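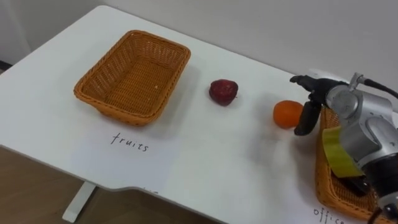
4 min read

Write the label on the place where the basket goes, and leave the basket alone. I have held this opinion for years and have mostly been told it is a waste of a good table.

The usual way to label a basket is to tie a tag on it. I did that in my first apartment in Prudton, and the tags lasted until September. Wicker is bad for tags. The string works its way between the strands, the card gets bent every time a hand goes in, and when the basket is turned around the tag faces the wall. Then you have a basket of unknown purpose, and a basket of unknown purpose fills up with batteries and takeout menus.

A word in front of the basket works better. "Fruits," in plain lowercase, is enough. An apple and an orange on the same table have an obvious place to go, and anyone who walks in can put them there without asking. If the basket gets carried off to be shaken out over the sink, the word stays where it was and tells you where to bring it back.

People object that writing on a table looks bad. It does, a little. Use a sheet of paper if you care about the surface. I care less about the surface than about finding a pear in October that I bought in the summer.
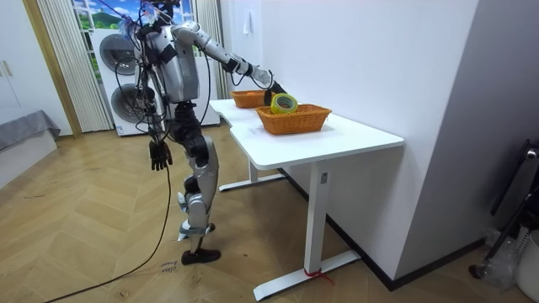
By Halina Malinowski
18 May 2018

My second opinion is about open baskets on a desk. I am for them, and I would keep it to two.

Drawers have a better reputation. You push one shut and the room looks clean. But a roll of tape in a drawer is a roll of tape you are going to buy again. I have done this more than once, and I know a house in Cilthorpe with tape in every room and no one in it who can find any. In an open basket the tape is right there in front of you, bright yellow-green if you bought that kind, and I would buy that kind.

The baskets don't need to match in size. A larger one toward the front and a smaller one behind it is a fine arrangement, as long as you can reach over the first to get to the second. What matters is that they are the same sort of basket, so that they look like they belong to one desk. Mine came from Van Acker, the secondhand store on the Karkedgate side of town, and they have been dropped, sat on by a cat and rinsed under the hose.

I would also say: put the desk where there is a clear path to it. A tidy desk behind a pile of laundry gets used as a shelf for more laundry. If your washer and dryer are in the same room, stack them and take back the floor.

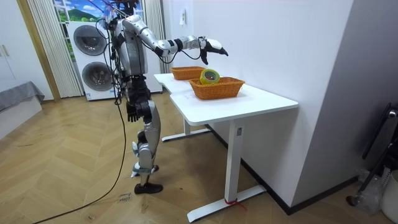

Reply by Mieczysław Nowakowski

Halina asked me to add something because we disagree on this, and have since we shared a workroom.

I accept the word on the table. I resisted it and I was wrong. My trouble is with what goes into the second basket. She says tape belongs in a basket on the desk, and I say a basket with a roll of tape in it is the start of a junk basket. The tape is followed by scissors, then a receipt, then the thing that came off the other thing. I once emptied one of hers and found a parking ticket for a car she had already sold.

Food has a natural limit. Fruit gets eaten or it goes bad, and either way the basket is cleared. Tape does neither. It can sit there for years, and while it sits it invites company.

So my rule would be that every basket gets its word, including the dull ones. If you can't think of a word for it, take the basket off the desk. "Stuff" is not allowed. "Misc" is worse.

I would go further and say a basket should be allowed to stand empty. Halina's friends see an empty basket and feel they have to do something about it. I see a place to put down a bag of oranges when I come home with my hands full. Shake the crumbs out now and then, leave the word where it is, and keep the tape on a hook.

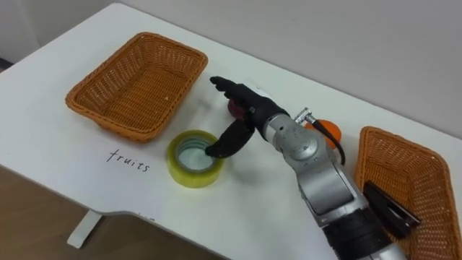 The fruits basket, empty, with tape on the table beside the label.

She read the part about the hook and says hers fell off the wall.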